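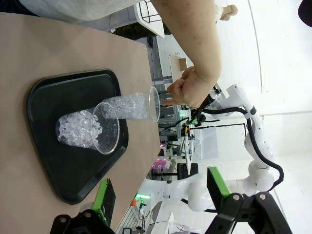

Prutaleck: vasos, bandejas y otras formas de derramar cosas

Versión 9. Última revisión: 25 de marzo de 2025

Prutaleck es una colección de fotografías de mesas donde se sirve, se recoge o se intenta alguna de las dos cosas. Contiene 3931 imágenes repartidas en 145 sesiones. El interés está en los recipientes: qué llevan dentro, cómo quedan apoyados y qué manos andan cerca.

Qué hay

Vasos de plástico transparente, de pie y tumbados. Bandejas, en su mayoría negras. Mesas claras, porque las oscuras se llevaron mal con las bandejas y fueron jubiladas en julio. Manos, a veces más de las que la tarea pedía.

El contenido de los vasos se anota con la etiqueta "granulado_transparente" cuando parece hielo picado o algo cristalino de aspecto parecido. Hubo una etiqueta "hielo" hasta la versión 4. Se retiró tras una discusión larga sobre si alguien lo había probado.

Campos de la anotación

sesion: número de sesión, sin ceros delante. Los ceros delante siguen apareciendo.
recipiente: vaso, bandeja, cuenco, otro. En "otro" hay un florero.
postura: de_pie, tumbado, inclinado. Un vaso acostado dentro de una bandeja es "tumbado", aunque el anotador lo encuentre elegante.
solape: sí, cuando un recipiente tapa parte de otro. Dos vasos echados uno sobre otro cuentan como dos filas, cada una con su solape.
mano_cerca: sí o no. No se anota la intención de la mano.

Cómo se reparte

Las carpetas van por mesa y luego por sesión. El índice general está en indice.csv, separado por punto y coma. Quien lo abra con comas obtendrá una sola columna muy ancha y un rato de reflexión.

Para revisar las etiquetas usamos Drulel, que las muestra de 40 en 40. Si se cierra la ventana sin guardar se pierde la tanda entera. Está avisado en la guía de Drulel, página 9, y ahora también en esta.

Problemas conocidos

El plástico transparente lleno de granos transparentes da bordes discutibles. Donde dos anotadores no coincidieron se conservan ambas versiones, con los sufijos _a y _b. No hay _c por decreto.

Las bandejas con las esquinas redondeadas salen a veces como trapecios según el ángulo. Su forma se anota como "rectangular_redondeada" si la ficha de la sesión lo confirma; si no la hay, "sin_determinar".

Las sesiones de la mesa Dumitrescu no llevan ficha. Se están rehaciendo.

Condiciones de uso

Uso libre para docencia e investigación, citando Prutaleck y la versión. Para lo demás, escribir a Vosent, que contesta, aunque conviene insistir. Las correcciones se envían en un archivo aparte, con el número de sesión y el nombre del campo.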